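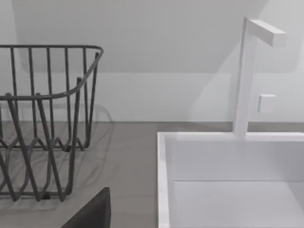
# Notebook, 4/20/26: rent-versus-vacancy model, Dastmont suburbs

Picked up where Zhuoran left off with the rental sheet. Aim for today was to get the Dastmont listings cleaned and see whether the vacancy numbers line up with what the Gikow office has been telling us.

## Data in

- Pulled the listings export again. 560 rows, 18 of them with no asking rent.
- Of the 18, most are "price on application". Left them out of the rent run but kept them in the vacancy count.
- Two columns had moved compared with the September export (floor area and lot size swapped places). The import script reads by position, so the first run gave townhouses on lots smaller than their own living rooms. Changed it to read by column name. Lingyun, please do the same in your copy before you run the Benedetti set.

Duplicates are still a pain. The same apartment gets listed by two agents with different wording and sometimes a different unit format ("4/12" against "Unit 4, 12"). I match on street, number of bedrooms and rent within a few dollars. It catches the plain cases and misses any where one agent has dropped the price. Zhenhua thinks we should match on listing photos as well. Not today.

## Run 1

Plain median rent by suburb, all dwelling types together. Useless for the inner area, where the share of one-bedroom apartments went up between exports and dragged the median down. Anyone reading that chart would say rents fell. They would be reading a change in mix.

## Run 2

Same thing, split by bedrooms. Much steadier. Two-bedroom apartments in the inner area come out at a median of 500 a week, three-bedroom houses further out at 560 (no link to the row count, I checked it twice). The one-bedroom line is noisy on the north side and I would not show it to a client.

## Run 3

Added vacancy. I define a vacant listing as one still up after three weeks. Gikow uses "advertised and empty", which they can do because they hold the keys to half of them. Our number comes out higher than theirs in every suburb, which I'd expect from the definition, but the gap isn't the same size everywhere. It is widest around the new blocks near the rail line.

Qianru's guess: the developer keeps one listing open for a whole floor of similar units and never takes it down, so we see a stale ad and call it an empty unit. Sounds right. I opened a handful by hand and found the same text and rent under one listing number, with the "available from" date pushed forward each time.

Fix for now: flag any listing whose available date has changed more than twice and report it separately. Reran with the flag. The gap near the rail line closes by a good bit. The rest of the map hardly moves.

## Yield check

Teresa asked for gross yields to go in the Tistovance note. I used the Run 2 medians over 52 weeks, against sale medians for the same bedroom split. Things to remember before anyone quotes these:

1. Sale prices lag. Settled sales are what we have, and they reflect deals made a couple of months earlier.
2. The thinner suburbs have very few three-bedroom sales. I set the cutoff at 100 sales over the year and grayed out anything under it.
3. Gross means gross. Body corporate fees on the newer blocks are high enough to change the ranking, and we have no clean source for them.

With the cutoff applied we lose most of the western side. Teresa won't like the gaps, but filling them from neighboring suburbs would be making numbers up. I talked to her after lunch and she is fine with a blank and a footnote.

## Open

- Zhuoran to ask Gikow whether they will share the list of multi-unit ads. Even a list of addresses would help.
- Furnished rentals are still mixed in. There's a furnished column but it's blank more often than not. Could search the ad text for the word, but "partly furnished" and "unfurnished" both need handling.
- Chart colors: the gray for "too few sales" is too close to the lowest band. Change before the note goes out.
- Rerun everything with the September export using the new column reader, so the two are treated the same way. Old results for that one are in the folder marked "old", do not use.
- Lingyun has the Benedetti set next. Start with the unit formats, they are worse there.

Saved the script and the flagged list to the shared drive. Run 3 output is the one to use for the note.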